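To: Members' list, Dollon Household Electrical Safety Network
From: Network Office
Date: 26/06/2026
Subject: Re: Revised guidance on countertop appliances in shared kitchens

Dear members,

The Network Office thanks the Lauritsen branch for its message, which is quoted below so that all members have the full question before them.

> The Lauritsen branch has received several requests from tenants in
> shared housing who wish to keep a toaster oven in a common kitchen.
> The present guidance speaks of "heating appliances" in general and
> does not say whether a toaster oven falls under the rules for hot
> plates or the rules for kettles. Branch members have given differing
> answers. We would also ask whether the limit of 2,000 watts applies
> to each appliance or to each outlet. A ruling before the December
> edition would be of great help to us.

The office has reviewed the matter with the Prasivlow and Vuleck branches and is able to reply as follows.

First, a toaster oven is to be treated under the rules for hot plates. It should stand on a firm, level surface and should be unplugged when it is not in use. It may not be placed under a hanging cabinet unless the maker's instructions permit this. The rules for kettles were written for appliances that switch themselves off and should not be applied to ovens of any size.

Second, the limit of 2,000 watts applies to each outlet. Where two appliances share a double outlet, their ratings are to be added together. An oven and a kettle with a combined rating of 2,750 watts may not be run from the same double outlet under this guidance, even for a short time. Extension cords are not permitted for any heating appliance rated above 500 watts.

Third, the section on cleaning has been rewritten. Grease on trays and racks is a common source of smoke, and in shared kitchens it is often unclear who is responsible for removing it. House rules should state that each user cleans the tray after cooking, once it has cooled. Branches may add a cleaning rota if they wish. 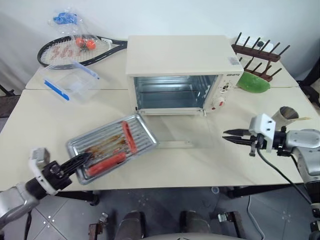 Countertop oven with its door lowered, and a greasy baking tray holding two sausages.

Members have also asked whether older appliances may be accepted from departing tenants. The office has no objection, provided that the rating plate can be read and the cord is undamaged. An appliance with a repaired or taped cord should be refused. Branches are reminded that they do not test or certify appliances, and that no notice posted in a kitchen should suggest otherwise.

The text above takes effect at once and replaces section 5 of the present guidance. The printed version will follow in the December edition. Until then, branches may copy this message for posting in kitchens and laundry rooms. Translations already in use should be withdrawn until they have been checked against the new wording.

Comments on the revised section may be sent to this list. Questions about a single building should go to the branch concerned, which will forward them to the office where a ruling is needed.

Network Office
Dollon Household Electrical Safety Network

Recent messages on this list
Double outlets in older buildings: Vuleck branch
Request for copies of the kettle leaflet
Re: Space heaters in stairwells
Prasivlow branch: change of meeting room
Posting notices in more than one language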